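Budgeting for a second two-arm bench: what did you forget to cost?

Started by mahfuz_b, 1 October 2023

mahfuz_b
We have one bench with two arms on it and want a second by May. The arms themselves are quoted and I'm happy with the price. It's the rest I'm worried about. Last time we went over on cables, fixings and hand tools. What should be on the list?

YHayat
Spare gripper fingers. We ordered 6 sets with the arms from Tarnow and should have ordered more, as the carriage on a small reorder was £272.

tapeandties
Power. Count your sockets before you buy anything. Ours ended up on extension leads and the safety people made us redo it.

s_zaidi
Disagree with YHayat on the fingers. We print ours and they do fine for light work. I'd put that money into a decent table that doesn't move.

YHayat
Printed ones wore down on screwdriver handles within weeks here. Depends what you're picking up I suppose.

mahfuz_b
Mostly hand tools, so that's useful. Has anyone bought the Fekevska bench kit? It's £424 with the pegboard and hooks included.

Bukhari_A
Looked at it and didn't buy. You're paying for the name. A plain wooden table and a sheet of pegboard will do the same job. Put the money into cable clips.

s_zaidi
I did buy it and it saved me two days of drilling. If your time is charged to the project then it's worth it.

Bukhari_A
Fair enough, mine isn't. For what it's worth, our bench is wood with a grey pegboard behind it. Scissors, pliers and tape hang on the board and everything else was bought as we needed it.

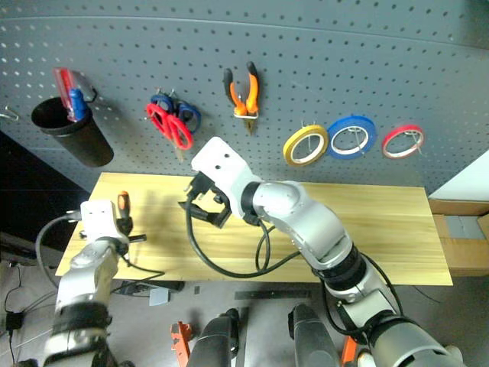
The one thing I would pay more for next time is cable management. Get a price for proper cable guides at the start, for both arms, and allow for somewhere to put the power adapters.

mahfuz_b
Thanks, adding cable guides. What lead time did you get?

Bukhari_A
8 weeks from Clutus. Ask for it in writing.

tapeandties
Longer for us, and they wouldn't split the delivery. Order the guides first.

mahfuz_b
Will do. Quote request going in this afternoon, with the Fekevska kit as a separate line so it can be struck off.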